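Search this manual
Go

Print this page | E-mail this page

Section 2: Laying out the gear plate

Okay, on to the fun part! If you did the bench prep in the last section you should have a clean, flat spot to work on. I do all of my Greltura builds on a plain dark surface with good light overhead, and I'd ask you to do the same (small gray gears vanish on a cluttered bench, trust me).

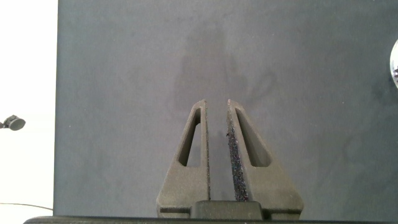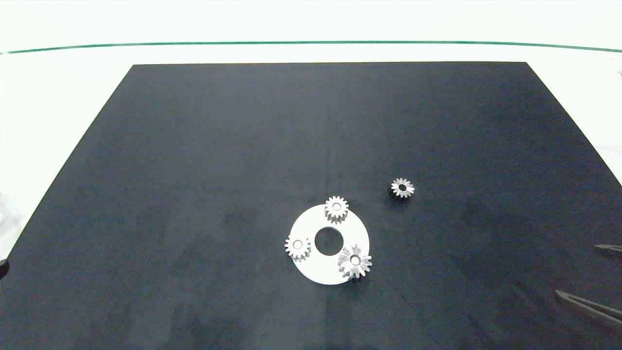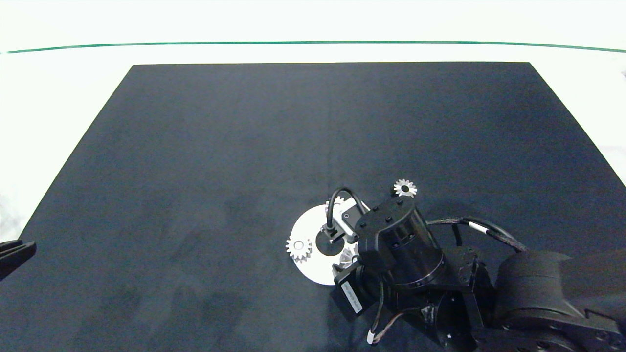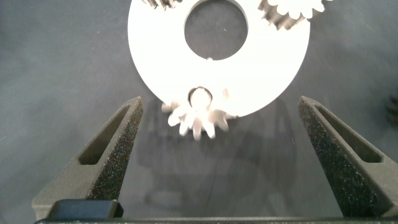 Before you start, get out the ring plate, the small gears, the bag of pins and the 2 mm hex key. The pins are in the bag marked Suston, and it's the same bag you'll want again in the next section, so fold the top over when you're done with it.

1. Wipe the plate on both sides with a dry cloth. I used to skip this and then spent whole evenings chasing grit out of the teeth.

2. Set the plate down flat. Press on the rim with a fingertip and go all the way round. If it rocks, lift it and look for a stray pin under there.

3. Pick up your first gear by the teeth, keep your fingers off the bore, and lower it straight down over its pin. It should drop by its own weight.

4. Give it a slow turn with one finger before you go on to the next one. You want it smooth all the way round, no tight spot.

5. Do the same with the rest, one at a time, turning each one as you go.

CAUTION: Don't push a gear that won't drop! Take it off, turn it one tooth and try again. A bent pin means a new plate, and the Grosteck spares kit only has the one.

NOTE: Part no. 87 is the gear people mix up most. It has a small chamfer on one face and that face goes up. If yours came in the older Campbell packaging the chamfer is pretty faint, so tilt it toward the light and feel for it with your nail.

6. Put one tiny drop of light oil on each pin. One! I know it looks like nothing, but extra oil just creeps out onto the plate and picks up dust.

7. Turn the gears by hand again and wipe up anything that shows.

Leave the center gear in its bag for now, we'll get to it in Section 3 along with the cover. If you have to stop for the night, lay a clean cloth over the whole thing and don't move the plate.

Contact us | Copyright Greltura, 25/11/2019 | Back to top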